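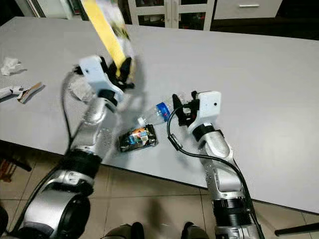

Packing Day at Clirkberg

We've been putting together snack packs for the Leka trail weekend, and I can't get enough of this job! Everything goes across the big white-topped table in the back room at Clirkberg, gets checked, and then goes into a pack. We have 416 to fill before the vans leave for Tustthorpe, so there's plenty of fun left for anyone who missed out.

The bottle and the bag
A clear ridged bottle with a blue label and a white cap, and a flat yellow and white package tilted steeply upward. I love that band of yellow – so cheerful, and you can spot it from the far end of the room.

The little box
Small, flat and rectangular, lying on the tabletop under the bottle. Boxes this shape slide in along the side of a pack, a trick Nisha Rawat taught us back in January (thank you, Nisha!).

The table
Light grey on top with a good long straight edge, and such a treat to work at after years of wobbly trestles. Nazar Yurchenko found it for us when the Sonine office closed, and it took four of us to get it up the stairs.

Posted May 7, 2018. Next packing day starts at 2, side door, bring a drink.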